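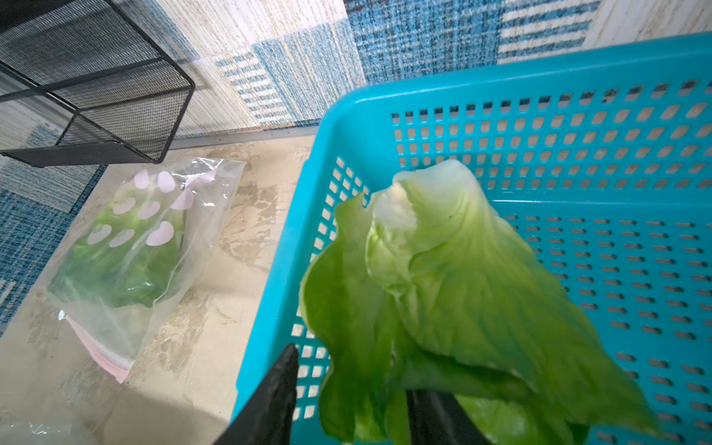
Prepared by Maxine Fairweather
September | 24 shares | 7 comments

Unit 7: How Introduced Species Become Established

This handout accompanies the second lecture on introduced species. Students should read it before the discussion section and bring it with them. The terms in the first part will be used without further definition for the remainder of the course.

Terms

An introduced species is one that people have moved, on purpose or by accident, to a place outside its natural range. Most introduced species never form lasting populations. An established species is one that reproduces in the new place without further help from people. The word invasive is reserved in this course for established species that spread and cause measurable harm to native species, crops, property or human health. A species may be established for many years without being invasive, and the label applies to a species in a particular place. The American bullfrog is native to much of the eastern United States and invasive in parts of the West.

Stages of invasion

The process is usually divided into transport, introduction, establishment and spread. At each stage a large share of the candidates fail. Animals die in transit, seeds land on pavement, and small founding groups are lost to a cold winter or to a shortage of mates. Students should be able to name one barrier at every stage and give a species that has passed it.

Zebra mussels will serve as the main case. Their larvae drift freely and are too small to be noticed in a bucket of water. Ships carried them in ballast water to the Great Lakes, where they were first found in the 1980s. Adults fasten themselves to hard surfaces, including boat hulls and the inside of intake pipes, and can survive for several days out of water in cool, damp conditions. Recreational boats moved on trailers have since taken them to lakes with no shipping connection at all.

Propagule pressure

Propagule pressure refers to the number of individuals released and the number of separate releases. It is among the more reliable predictors of establishment. A single large release may fail if it coincides with bad weather. Repeated small releases spread that risk over time and bring in more genetic variety. Compare the two cases in the reading and note which one involved repeated release.

Lag times

Many populations remain small and local for years before they begin to expand. The delay may reflect ordinary population growth, which looks slow at low numbers, or a later change in climate, land use or the genetic makeup of the population. The practical difficulty is that control is least expensive during the lag, when public concern is also lowest.

Management

Prevention comes first, through inspection, cleaning rules and limits on trade. Early detection and rapid response come next. Eradication has succeeded most often on islands and in small, closed bodies of water. Once a species is widespread, agencies generally turn to containment or long-term control. Biological control, the release of a natural enemy, requires careful testing. The cane toad, brought to Australia to reduce beetles in sugarcane, remains the standard warning.

Exercise: Inis Lake

The worksheet concerns Inis Lake, which has 2 public boat ramps. Mussel larvae have been reported in one water sample taken near the Tapsell ramp. Adults have not been found. Working in pairs, prepare a one-page response plan that states what should be sampled next, which ramp should be inspected first, and what evidence would lead you to change the plan. Pages 19 through 24 of the course reader contain the background material.

Plans are due at the start of the discussion section led by Vikas Mathur. Late work will be accepted only by prior arrangement. Questions about the worksheet should be directed to him; questions about the lecture should be directed to the instructor.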